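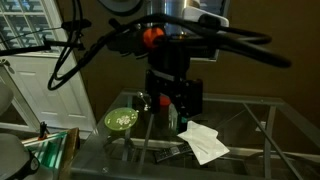 TRISTHAM, February 9, 2022

Alžběta Urban keeps the old bus maps in a flat drawer under her desk, and she had three of them out when I arrived. The one on top showed the town network as it was when she took the planning job. Someone had gone over the Workum line in red pencil and written "too long" next to it.

"That was my boss," she said. "He was right. It was much too long."

Urban has drawn up the bus schedules in Tristham for most of her working life. In October the town switched to the new network, the first full redraw since she started, and she has spent the winter answering letters about it. I asked her how a bus schedule gets made, and what people get wrong about it.

She started with the number of stops. The old network had 300. The new one has 174.

"People hear that and they think we cut the service nearly in half," she said. "The buses drive more miles now than they did before. They just stop less often. We had stops you could see from the last stop. On Mill Street you could stand at one pole and read the number on the next."

Each stop costs time even when only one person gets on. The driver has to slow down, pull in, open the doors, close them, wait for a gap and pull out again. Urban used to ride with a stopwatch and a clipboard, and she still does it a few times a year when a line keeps running late.

"You sit behind the driver and write down when the doors open and when they close," she said. "It's dull. You do it in the morning, you do it at noon, you do it when school lets out. Then you go home and add it up. The computer gives me the same numbers now, but it doesn't tell me that the reason for the delay is a delivery truck outside the bakery."

The bakery truck was a real case. It held up the Route 5 bus every weekday for most of a spring, until Urban walked in and asked the owner if the flour could come earlier. He said yes. Nothing in the schedule had to change.

Route 5 is the one she talks about most. It runs from the hospital through the center and out to Lirach, up the hill, and it has been the busiest line in town for as long as anyone has kept records. Under the old plan it came every 20 minutes. It comes every 12 now until seven in the evening, and the extra buses came out of two quiet loops on the east side.

Those loops are what most of the letters are about.

"I read all of them," she said. "I don't answer all of them the same day, but I read them. A lot of them say, I have used this bus for so many years and now I have to walk. And that's true. They do have to walk. I can't write back and tell them they don't."

I asked whether she thought the trade was fair.

She took a while over that. "For the town, yes. For the woman on Alder Court with the bad hip, no. I went out and walked it with her, from her door to the new stop. It's 200 yards farther than the old one and part of it is uphill. She was polite to me. I'd have been less polite."

A bench has been put in halfway up. Urban asked for it in November and it was bolted down in January, which she called quick.

Damir Angelovski drives the Lirach bus four days a week and has been with the operator, Miettinen, long enough to have driven every line on both maps. I met him at the depot on his lunch break. He likes the new schedule, mostly.

"The old one, you were late before you left," he said. "You'd get to the top of the hill and you were supposed to have six minutes up there, and you had none, so you turned around and came straight down. No coffee, no bathroom, nothing. Now I get my six minutes. Maybe not on market day."

What he does not like is the stop by the post office, which was moved to the far side of the crossing. He says cars block it. Urban knows about this. She says the cars were there before the stop was, and that a painted box on the road is due when the weather is warm enough for the paint to take.

Angelovski also had something to say about passengers running. "If I see you in the mirror, I wait. If I'm two minutes down, I still wait, most of the time. But there's people who'll stand inside the shop door till they see me and then come out waving. I'd like them to stand at the stop."

I passed this on to Urban, who laughed. She had heard it before.

Making the schedule itself, she said, is a matter of working backward. The fixed points go in first: the morning shift change at the hospital, the two school bells, and the train. The Workum train leaves at 7:42 and at 8:12, and a bus that arrives at 7:43 is of no use to anybody. Once those times are down, the rest of the day is filled in around them, and then the driver shifts are laid over the top, with the breaks the law requires. Usually the shifts do not fit, and something has to be moved.

"You move one bus by three minutes and it misses the train," she said. "So you move it back, and then a driver has no lunch. So you give that lunch to another driver's relief, and now you need one more person on Saturday. You go around like this for weeks. I did the last version on paper first. I think better on paper. Then it all gets typed in."

The paper version took up a wall. She taped it in the hallway outside her office so that people passing could look at it, and some of them wrote on it. One note pointed out that the last bus from the swimming pool left ten minutes before the pool closed. It had been that way on the old schedule too.

"Years of children getting out of the water early," she said. "I never knew. I don't swim."

The last bus now leaves at a quarter past.

I asked about the evenings, which is where most towns of this size save their money. Tristham kept its late buses, though they are fewer. After nine there is one an hour on each of the main lines, and they all meet at the station and wait for each other before setting off again. Urban fought for the waiting. It adds a few minutes to every trip, and on many nights only a handful of people change from one bus to another.

"If you get off one bus at ten at night and watch the other one drive away, you don't take the bus again," she said. "You buy a car, or you stay home. I'd sooner have everybody sit for four minutes with the heat on."

There was also the question of the printed timetable. The operator wanted to drop the booklet and put everything on the phone app. Urban wanted to keep it, and for now it has been kept, in a smaller size. It is free on the buses and at the library. She took one out of her coat to show me and then found she had written a grocery list on the back of it.

She does not drive much herself. She lives on the Lirach hill and comes down on the 7:06, which she has taken under both schedules, and she gets asked about the buses on the way in. She does not mind that in the morning. Going home, she puts in earphones, often with nothing playing.

The first passenger counts for the new network will be ready in spring. She would not guess at them. Ridership always drops in the weeks after a change, she said, as people try the new stops and some of them give up, and it takes most of a year before the numbers mean much. If the east side is still down by next fall, she has a plan for a small bus that would run there in the middle of the day, between the morning rush and the end of school, when there are vehicles sitting in the depot anyway.

She had drawn it already. It was in the same drawer, under the old maps, in pencil, with the stop at Alder Court put back in.

"It's not approved," she said. "Don't write that it's approved."

Comments on the October changes can be handed in at the ticket window at Tristham station or given to any driver.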